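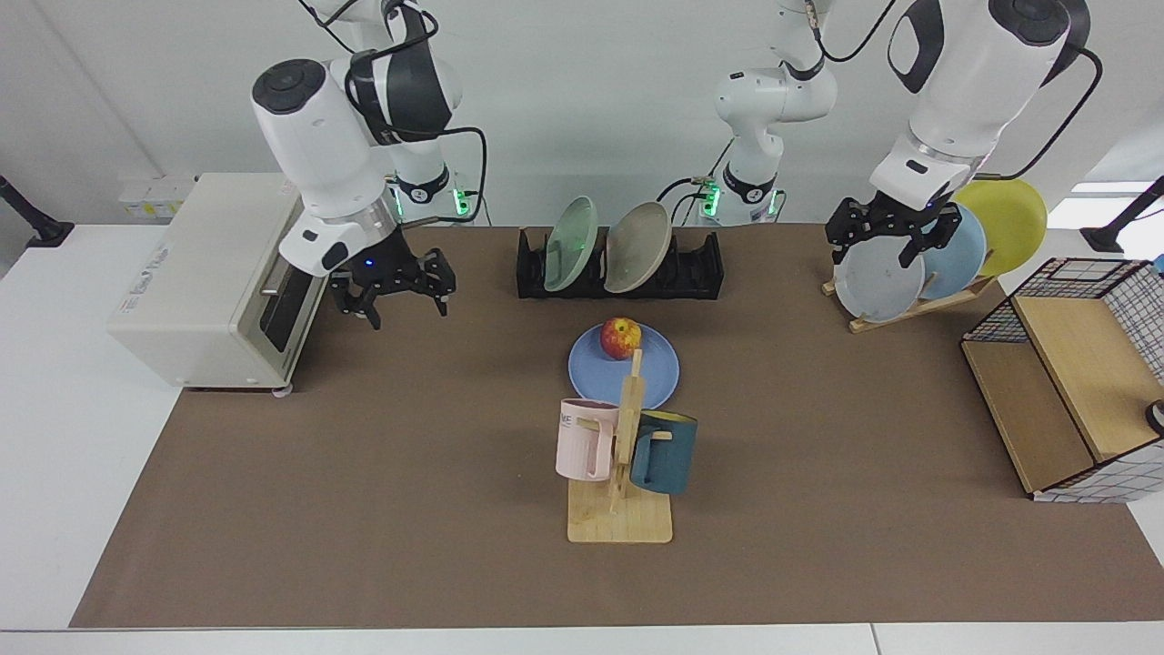 # Transferir uma pensão de empresa antiga para o fundo atual - compensa ou é melhor deixar estar?

**Eusebio Calvo**

Boa tarde a todos, e desde já obrigado a quem tiver paciência para ler isto até ao fim, porque eu sei que me alongo.

Trabalhei 11 anos na Asberg, ainda no tempo em que a empresa tinha um plano de pensões de benefício definido (aquele em que nos prometem uma percentagem do último salário por cada ano de casa). Quando saí, fiquei com os direitos adquiridos, arrumei a papelada numa pasta e, confesso, esqueci-me do assunto. Depois entrei na Gradier, onde o plano é de contribuição definida: eu ponho uma parte, a empresa põe outra, e o que houver no fim é o que houver.

Em setembro recebi uma carta da entidade que gere o plano antigo. Dizem-me que, na idade normal de reforma, terei direito a uma pensão complementar de 581 euros por mês, e que em alternativa posso pedir o valor de transferência e passar tudo para o fundo da Gradier. A carta traz muitas páginas de anexos, com taxas técnicas e tábuas de mortalidade, e eu li aquilo tudo duas vezes com um café ao lado e fiquei na mesma.

As minhas dúvidas são estas:

- Se transferir, perco para sempre a promessa da pensão fixa?
- Os 581 euros são atualizados com a inflação ou ficam parados até eu me reformar? Na carta não encontro uma palavra sobre isso.
- A minha mulher ficaria com alguma coisa se eu morresse primeiro?
- Tenho 2 meses para responder. Se não disser nada, o que acontece?

Um colega da Gradier transferiu a dele sem pensar muito e anda contentíssimo porque vê o saldo na aplicação do telemóvel. Eu já sou mais de dormir sobre as coisas. Agradeço qualquer ajuda, mesmo que seja só para me dizerem a quem devo telefonar!

---

**Samuele Benedetti**

Olá, Eusebio, e bem-vindo! Passei por uma situação parecida quando saí da Farouk, por isso deixo-lhe o que aprendi, com o aviso de que não sou consultor e de que cada plano tem o seu regulamento.

Quanto à primeira dúvida: sim, em regra a transferência é definitiva. Troca uma promessa (tanto por mês, enquanto for vivo) por um montante que passa a depender dos mercados e das comissões do fundo novo. Pode correr muito bem, pode correr menos bem, mas o risco passa a ser seu. No plano antigo, o risco está do lado da empresa e do fundo, e por isso convém saber também se esse fundo tem ativos suficientes para as responsabilidades. Peça o nível de financiamento. No meu caso era de 96 por cento, o que não me assustou, mas fiz questão de perguntar se havia um plano para cobrir o que faltava - e havia, por escrito.

Sobre a atualização, é mesmo a pergunta mais importante da sua lista. Um valor que fica congelado até à reforma e outro que acompanha os preços são duas coisas completamente diferentes, ainda que na carta apareçam com o mesmo número. Como a carta não diz nada, vá ao contrato constitutivo ou ao regulamento do plano e procure a parte dos direitos adquiridos. Se não tiver cópia, peça-a à entidade gestora.

No caso da sua mulher, depende do regulamento. Há planos com pensão de sobrevivência incluída e outros em que só existe se a escolhermos no momento da reforma, aceitando receber um pouco menos por mês. Já no plano da Gradier, imagino que o saldo possa ir para os beneficiários que o senhor indicar, mas confirme nos recursos humanos (e veja se tem lá os beneficiários atualizados, que eu tinha os meus por preencher!).

Eu faria assim, com calma e por e-mail, para ficar tudo registado:

1. Pedir à entidade gestora o regulamento completo e a regra de atualização.
2. Perguntar como foi calculado o valor de transferência e até quando é válido.
3. Pedir à Gradier as comissões do fundo e as condições para receber transferências.
4. Perguntar às duas partes como são tributados os valores na reforma.

No fim acabei por deixar a minha onde estava. Tenho uma saúde razoável, os meus pais chegaram os dois a muito velhos, e sabe-me bem contar com uma quantia certa ao fim do mês. Um abraço, e vá dando notícias!

---

**reformada_de_viseu**

Eu transferia. As empresas hoje estão cá e amanhã não estão, e o dinheiro na nossa conta sempre é nosso. O meu cunhado esteve na Folance e andou imenso tempo a pedir papéis para receber o que era dele.

---

**Samuele Benedetti**

Compreendo o receio, mas convém separar as águas: o património de um fundo de pensões está separado do da empresa, e no fundo novo o dinheiro também não fica propriamente na nossa conta, só se pode levantar nos casos previstos. Quanto ao prazo, Eusebio, esqueci-me há pouco: normalmente quem não responde continua no plano antigo, mas peça que lho confirmem por escrito antes de os dois meses acabarem.

---

**Eusebio Calvo**

Muito obrigado aos dois! Já mandei o e-mail a pedir o regulamento e a regra de atualização, e amanhã de manhã falo com os recursos humanos por causa das comissões. Quando tiver resposta, volto aqui.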